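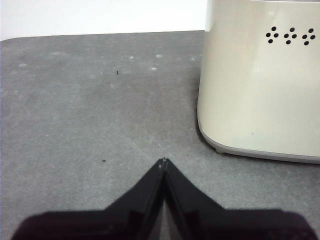
Finger zu, Blick aus der Handgelenkkamera. Rechts das cremeweiße Gerät mit den Löchern.

Ermelinda Brandão
Dienstag

Greifervergleich, Runde zwei. Die schwarzen Finger von Ziletti gegen die alten von Kashyap. Gleicher Arm, gleicher Tisch, gleiche Laune.

Ziletti: 271 Gramm. Kashyap: 200. Der Arm merkt das sofort, der Codeck-Regler erst nach einer Neuparametrierung -- und einem Kaffee.

Was mich mehr beschäftigt: Geschlossen nehmen die Finger unten fast die ganze Bildbreite ein. Man hat eine Kamera am Handgelenk und filmt vor allem Handgelenk.

Und sie glänzen. Mattschwarz wäre wohl zu einfach gewesen. Die Visuvier-Software hält Lichtkanten gern für Objekte und will sie dann greifen. Ehrgeizig ist sie ja.

Zwischenstand nach je 68 Griffen: Ziletti 28 Fehlgriffe, Kashyap auch 28. Ich habe nachgezählt, es bleibt dabei.

Morgen kippe ich die Kamera etwas nach oben. Wer Klebeband empfiehlt: hängt schon dran.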